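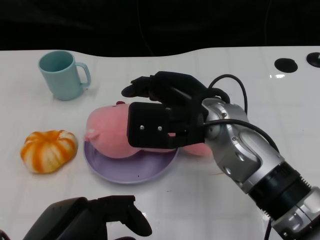
Monday, June 24, 2024
by Brenda Cáceres

Woke at ten to five and couldn't get back to sleep, so I got up and wrote out the list for the shed. The roof felt has to come off the back half. I had been telling myself it could wait another winter, but there was water on the shelf again after Saturday's storm and the bag of lime had set like a rock. I threw the lime out. The seed packets were in the tin and they were fine.

Rain gauge had nothing in it. Cloudy early, then hot by nine.

I walked down to the allotment before breakfast to get the watering done while it was cool. The beans on the east side have finally reached the top of the poles. The ones on the west side are a foot behind and have blackfly. I pinched out the tips and squashed what I could. Pierina Carbone was already there with her hose and told me to use soapy water, so I said I would. She has been growing on that plot since before I moved to Witthorpe and her beans never have anything wrong with them. She gave me a lettuce and I gave her a handful of gooseberries, though she said they were sour, and she was right.

The onions are starting to go over. It's early for that. I think I planted them too shallow. I pulled one to look and it was the size of a golf ball, so I ate it with lunch.

Came home and had eggs. The mail was a seed catalog, a bill from the water company and a letter about my mother's headstone. They want to know which wording. I have had the form since last November and I still haven't sent it back. My sister wants "beloved" on it and I want only the name and the dates, and Mom never said either way. I put the letter behind the clock. Then I took it out again and put it on the table where I would have to look at it.

Called Ornella at eleven. Ornella Vitale was at school with both of us and she knew Mom well, so I asked her straight out what she thought. She said Mom would have wanted whatever was cheapest per letter. We both laughed and then neither of us said anything for a while. She is coming over on the weekend after next and will bring her ladder for the roof. Her knee is better. Her son has a new job at Wevex, in the office, and likes it so far, except for the drive.

In the afternoon I took the car in for the brake noise. The man at De Luca had it up on the lift for an hour and then told me it was a stone caught behind the shield. He charged me nothing for the stone but said the front pads will need doing before long, and he wrote down $221 for the pair with labor. I said I would think about it. The odometer turned over another 500 miles since the oil change and I hardly feel I've been anywhere. It's mostly back and forth to the hardware store.

I went to the hardware store after that. Felt comes in a bigger roll than I need. I bought it anyway, with a box of 100 clout nails and a tin of the black adhesive. The boy at the register asked if I was doing the roof myself and I said yes. He said his grandfather fell off one. I didn't know what to say to that so I asked for the receipt.

I also got a mousetrap. I haven't seen a mouse but I have seen where one's been.
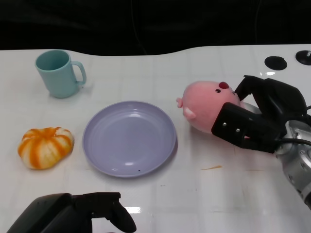
EVENING

Supper was the rest of the cold chicken, Pierina's lettuce and the first new potatoes. I dug only one plant and got enough for two meals. There was a little scab on the skins but none of it went deep. I boiled them with mint. I keep meaning to write down which variety is in which row and I never do it, so I'll put it here: the row nearest the path is the red kind, and the next two are the white ones Kwabena gave me.

Kwabena Mensah came by at half past six to return the wheelbarrow. He had cleaned it, and pumped up the tire too. He stayed for tea and we talked about the meeting over the lane. The council wants to close it to cars on weekends. He is for it. I'm mostly for it, but I don't see how anybody is supposed to get manure down to the bottom plots. He said they could deliver on a Friday. I said the farmer comes when he feels like it and always has. We left it there.

He asked whether I was going to enter anything in the show this year. I told him I would put in gooseberries if there were a class for sour ones. Last year I entered the pumpkin and it was disqualified for having a split in the base that I couldn't see without turning it over. This year I have two plants on the old compost heap and both are running well. One has set a fruit the size of an egg. I put a piece of slate under it so it doesn't sit on the wet. If it drops off like the first two did, I'll give up on the big kind and grow the small ones, which at least keep.

After he left I watered the pots by the back door and moved the tomatoes in out of the wind. One of them has its bottom leaves going yellow. I took those off. The basil has bolted.

Then I sat down and did the headstone form. It took under five minutes. I wrote the name and the dates and below that I wrote "beloved mother," because Lucía is the one who goes up there every week and has to read it. I called to tell her. She was quiet and then she said thank you, and then she asked if I'd noticed that they want the check made out separately for the lettering. I hadn't. I opened the envelope again with the kettle and put a second check in. The plot number is 3709 and they want that on the back of both.

I feel all right about it. I thought I would feel more.

Read a chapter of the library book and can't say I liked it. The detective has been to Scotland twice now and found out the same thing both times. It is due back Thursday and I may not finish.

Things for tomorrow: mail the form. Soapy water for the beans. Ring the man about the brake pads, or decide not to. Get the ladder measurement for Ornella, from the ground to the edge of the roof on the low side. Look for the good hammer, which isn't on its hook. I might have left it at the allotment when I did the bean poles.

Still light at a quarter to ten. The swifts were very loud over the church and then they went quiet all together. Windows open, no wind at all. Bed.

3 comments

Nives Lo Presti
Put a board down before you kneel on that shed roof, the old felt goes soft in the heat and you'll mark it. We did ours with the Stamier adhesive and it took two days to stop smelling. I'm glad you sent the form. My brother and I argued over Dad's for a year and a half.

plot_by_the_gate
Your hammer is in the communal hut, on the windowsill. I thought it was mine and then I found mine.

Pierina C.
I said the gooseberries were sour but I made a fool with them and they were very good with enough sugar. Half a teaspoon of soap, no more, and do it in the evening or you will scorch the leaves.

More entries
Shed roof, first look
Blackfly, and what I did about it last year
Taking Mom's coats to the church sale
The split pumpkin
Onion sets, planted too early again
A wet week and a long drive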